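Home Projects Minutes Software Contact
Search this site Go

HOLTARI SOFTWARE WORKING GROUP
Minutes of the meeting of 31/03/2019

1. The minutes of the previous meeting were approved without changes.

2. Planning. The Fistar planner now treats the two arms as one system when checking for collisions. Planning time rose to 759 ms per cycle on the sock hanger task — the group considered this too slow. It was agreed to move the self-collision check to a separate thread.

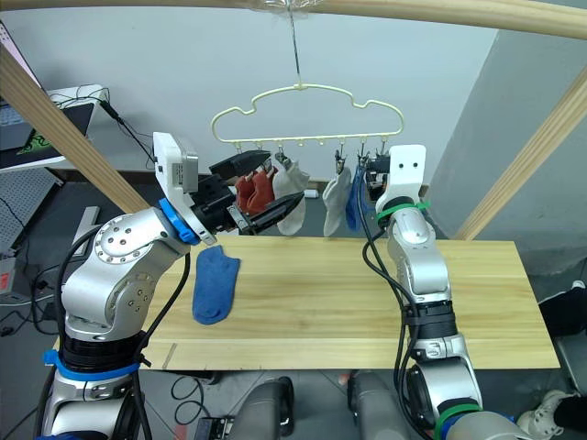 3. Perception. The Onsri module still confuses neighboring socks when one is partly hidden by an arm. The training set will be extended by some 200 labeled views. Clip detection is to be reported separately from sock detection.

4. Tooling. Memine log files will be kept for 23 days. A request to log gripper commands at a higher rate was deferred.

5. Control. The limit on wrist speed near the hanger stays at 10 percent until the new check has been merged.

6. The next meeting will be held in May. Items for the agenda should be sent to the secretary in writing.

© Holtari. All rights reserved. Contact | Back to top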